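Two Weeks in with the Nundolus Hand Grippers

June 2018

I promised a few of you a proper write-up once the box had been open long enough for the shine to wear off, so get yourself a coffee, because I do go on.

For anyone new, the Nundolus kit from Nosilcombe is a pair of grippers that you hold and work yourself, one in each hand. You do a chore with them, the kit records how the grippers moved, and the recording goes off to be used for teaching a robot arm the same chore. I had the older Haworth set before this (some of you will remember my long grumble in September about its straps), and I'd been looking at the Badwood one too, but the Badwood is made for a workbench and I wanted something I could use at an ordinary sink. Sinks are where my interest lies! I've been hooked on the idea of a robot that can tidy up a bathroom counter ever since I started this blog, and I know that isn't everyone's dream, but it's mine.

The kit was 300 dollars, plus 13 for shipping, and it came well packed. Setup was easier than I had feared. You plug in the cables, wait for the little green light, and off you go.
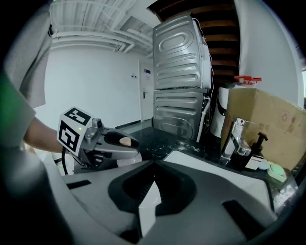

Do you need to own a robot to get any use out of the kit?
You can record everything with the grippers alone and save the sessions for later, so a robot only matters once you want to play something back.

That was the question I got most in the comments last time, and I wish the booklet put it on the first page. The booklet is 49 pages long and spends a great many of them on charging and storage before it gets around to what you can do with the thing.

Now, the grip itself. The Haworth jaws were hard and slick, and anything with a curve to it would squirt out sideways and go skittering off (I chased a bottle cap under a radiator more than once). The Nundolus fingers are padded and the trigger has a nice slow pull, so you can ease up on a thing gently. It took me a good few evenings to stop squeezing like I was cracking walnuts, but it does come.
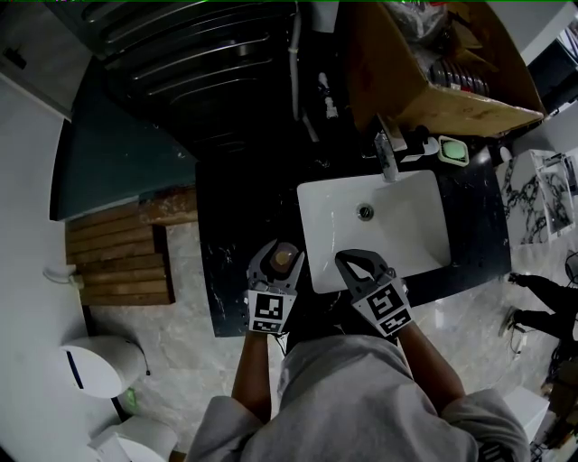
Small round things are my test for any gripper, and I'm stubborn about it. A mug has a handle and a book has edges, and both will forgive you a sloppy approach, but a little disk gives you nothing to hang on to. Working right at the near edge of the sink, with that small round brown piece between the left jaws and the other gripper already over the basin, you find out fast whether you trust your left hand. I'm right-handed, and mine needed practice. I'd tell any beginner to spend the first session with the left gripper only, even though it's dull, and then bring in the other one.

A word about the markers, too, which are the black-and-white squares on the gripper bodies. They have to stay where the camera can find them, so you learn to keep your wrists turned a certain way. It felt terribly stiff at first, like carrying two full cups of soup across a room, and now I hardly think about it. Wipe them with a dry cloth if they get splashed. I have not tried anything stronger and I don't plan to.
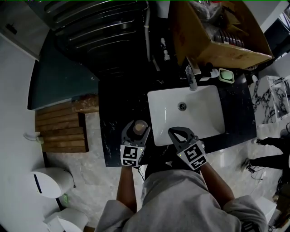

My one real complaint is the cables. Nosilcombe sells the kit as something you can carry from room to room, and I suppose you can, if you don't mind gathering up an armful of cord each time. There's that thin black one hanging down under the left gripper while the jaws are closed on the little cup, and it's always the left one that bothers me, swinging when I reach across. I've taken to clipping mine loosely to my sleeve with a clothespin, leaving plenty of slack at the elbow. A cordless version would have me reaching for my wallet, I'm afraid.

The other thing is the weight. Neither gripper feels heavy when you pick it up, but you're holding your arms out in front of you the whole time, and by the end of a long session my shoulders were letting me know. I do 2 short sessions a day now with a good stretch in between, and that suits me much better.

So would I buy it again? I would, and I've already passed the Haworth set along to a new home. Next I want to try wringing out a washcloth, which may be a disaster, and I'll post about it either way. If you have the Badwood and have used it anywhere near a sink, please leave me a comment, I'd love to hear how you got on with it.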